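About Us

Hi, and thanks for poking around! I'm Csenge Borbély, and I run Tureo, a small language school above the old post office on Purkgate. We teach Hungarian to grown-ups. I know that's a narrow thing to build a business on, and my mother still asks when I'm going to add Spanish.

How it started

I moved here for a job in insurance and was homesick pretty much from the first week. I stuck a card up in the Lakatos bakery offering Hungarian lessons in exchange for conversation (and, let's be real, company). Two people called. One of them wanted to talk to his grandmother before her birthday in June, and the other had bought a cookbook she couldn't read. We met in my kitchen and drank too much coffee, and I found out I had no idea how to explain my own language. Why does the verb change when you see a dog and then change again when you see the dog? I'd never had to think about it!

So I went back and studied how to teach it properly. I did that in the evenings and quit insurance when the kitchen got too crowded. Aranka Dobos joined me after that. She had taught high school Hungarian for years and she is far stricter than I am about vowel length, so if you come out of her class saying things correctly, that's her doing.

Where we are now

We've got 2 classrooms, a tiny kitchen, and a hallway lined with bookshelves that lean a little. Come in by the green door next to the tailor and go up one flight. The bell sticks, so give it a good push.
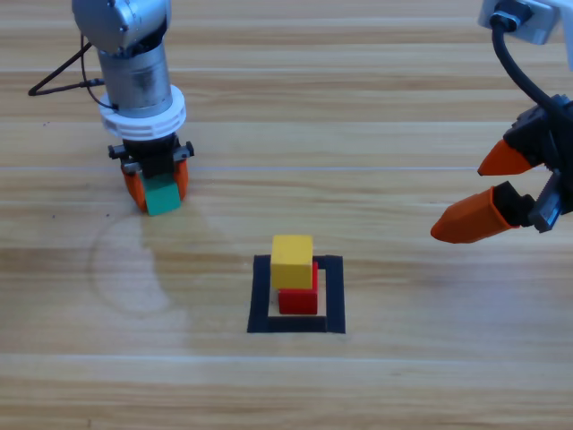 Pale wood and a bit of silver.

We keep groups small because Hungarian needs a lot of talking out loud, and people get shy in a crowd. If a group fills up we open a second one. Beginners start with sounds, greetings, and ordering food. I like getting to food early. You can be terrible at grammar and still get a very good lunch.

How we teach

A regular class is 45 minutes. We also run a long one, 105 minutes with a tea break in the middle, for people who drive in from out toward Holance and would like the trip to be worth it. The long class is louder and usually has cake.

We wrote our own workbook after trying a bunch of others. The ones I found either started with a giant table of case endings or had you asking a porter about your trunk. Ours is about phone calls, buses, aunts, pharmacies, and what to say when somebody puts a third helping on your plate. Aranka does the grammar pages and I do the dialogues, and we argue about the drawings.

There's homework, but it's short. Mostly I want you to say five sentences to somebody, and a cat is fine. If you didn't get to it, come anyway. I've had students skip class out of guilt over a worksheet and that makes me sadder than any blank worksheet could.
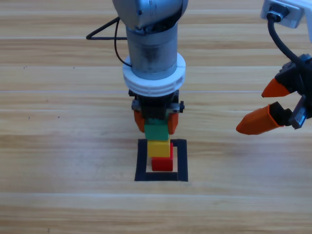 Something I get asked on the phone all the time is whether Hungarian is really as hard as people say. Well, it's different. There aren't many words you can guess from English, so the first couple of months feel slow. But the spelling is wonderfully regular, there's no he or she to keep track of, and once the endings start clicking you can build these long, glorious words and feel like a genius. I've watched people do a little dance in their chair over one.

Who comes here

All kinds of people! Lots of them have family in Hungary, or had, and grew up hearing the language through a kitchen wall without ever learning to answer. Some married into it. A few are singers who got handed Bartók or Kodály and need to know what they're singing. We also have one retired couple who picked it because their neighbors were all learning Italian.

Come and try it

Your first class is free, and you don't need to bring anything except a pencil. You can sit in on whichever group looks right to you, and if it's the wrong level we'll move you next time, no fuss. Call or send a note through the contact page. I'm the one who answers, usually after lunch, and if you'd like to try out your szia on me, please do.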